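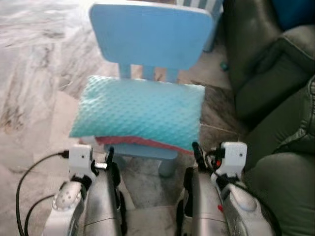
Why do small children ask for the same story again and again?
Mostly they like knowing what comes next, and they pick up more of the words each time round, so for them the fifth reading is a better read than the first.

That was my starting point for this project, and it came from my nephew, who made me read a book called Momov the Mole every single night I babysat over the winter. I could have recited it in my sleep. When our tutor, Mrs Kılıçarslan, said we could pick any topic to do with early language as long as we collected our own data, I knew what mine would be before she'd finished the sentence!

How I did it

I asked families from Warkon Nursery if they would keep a reading diary for me. I made a sheet with five columns (title, start time, finish time, who chose it, had it been read before) and stapled it into little booklets. My first version had nine columns and my sister laughed at it, quite rightly, so I cut it down. Parents filled in a line every time they read a book aloud at home. A few of them also let me come and listen, which was my favourite part by miles.

The diaries ran for 100 days and finished in April. Altogether I got 264 readings, which added up to 3,352 minutes. I typed the whole lot into a spreadsheet by hand and I don't recommend doing that in one go. There were coffee rings on some pages and one booklet had clearly been coloured in by its owner, but I could read nearly everything.

What I found

The average reading came out just under 13 minutes, which was longer than I'd guessed. I had imagined five minutes and lights out. When I listened in I could see where the time went — it was all the stopping. The children wanted to know why the bear was cross, or where his mum was, or whether bears have knees. One girl stopped her dad on every page of The Droltard Goes to Sea to tell him what was on the next one, and she was right every time.

Out of the total, 1,380 minutes went on books the child had heard before. That's well under half, and I was a bit put out by it at first because I'd expected repeats to win easily. Then I looked at the column for who chose the book. Grown-ups nearly always went for something new, often from the library. Children nearly always went for an old one. So the repeats depend a lot on who gets to pick, and in some houses the child hardly ever did.

The thing I found most interesting was the joining in. With a new book the children asked "what's that?" and mostly listened. With an old one they finished the sentences, did the voices and told the reader off for skipping (I got told off too). I heard one boy say "enormous" in the story and then use it again about his toast at breakfast, according to his mum's note in the margin. I can't prove the book did it, but I was very pleased with that note.

What went wrong

Quite a lot. My sheet had no space for two children being read to at once, so parents squeezed it in however they liked and I had to make up a rule later. I also didn't ask about bilingual reading, and several families read in two languages. Iddrisu Asante from my seminar group pointed this out when I gave my halfway talk, and by then it was too late to change the booklets. He kindly helped me sort out what I could from the titles.

Another problem is that people who agree to keep a reading diary probably like reading. I'd expect a wider mix of families to give quite different numbers, and I wouldn't want anyone to use mine as if they covered everybody.

If I did it again

I'd have fewer families and visit them more. The diaries gave me the minutes, but everything I really wanted to know came from sitting and listening — who interrupts, who turns the page, what gets whispered along. I would also like to follow one brand new book in one house from its first reading until the child gets fed up with it. My nephew has just moved on from the mole to a book about bin lorries, so I may already have started.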